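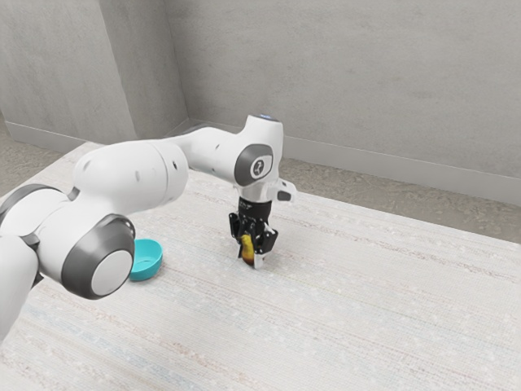 Felto: simulated pick-and-place episodes

Version of Thursday, September 24, 2026
Maintainer: Signe Kárason

Felto holds 2884 simulated episodes of a single-arm tabletop task: pick up an object and put it in a bowl. We made it to test whether randomising the look of the table and walls helps a policy trained on few episodes. Physics settings are the same throughout.

Contents

train/ 2750 episodes
heldout/ 134 episodes, with surface textures that do not occur in train/

Each episode has joint positions, gripper opening, object and bowl poses, and rendered colour images. Poses are in metres, in the robot base frame. Quaternions are stored w first — older loaders from the Borkeo code expect w last, so check this before anything else.

Result so far

Policies trained on 1000 episodes with varied textures did better on heldout/ than policies trained on the same number with one fixed texture. The gap got smaller when we used all of train/. We ran 2 seeds per setting, too few to say much about the size of the effect.

Known problems

Some grasps close on the very end of the object and it turns in the fingers during the lift. These are kept and marked slip=1. Lighting hardly varies. No real robot data is included.

Callum Tennant wrote the scene generator and Beatrice Nyamweya ran the training. Send corrections to Signe.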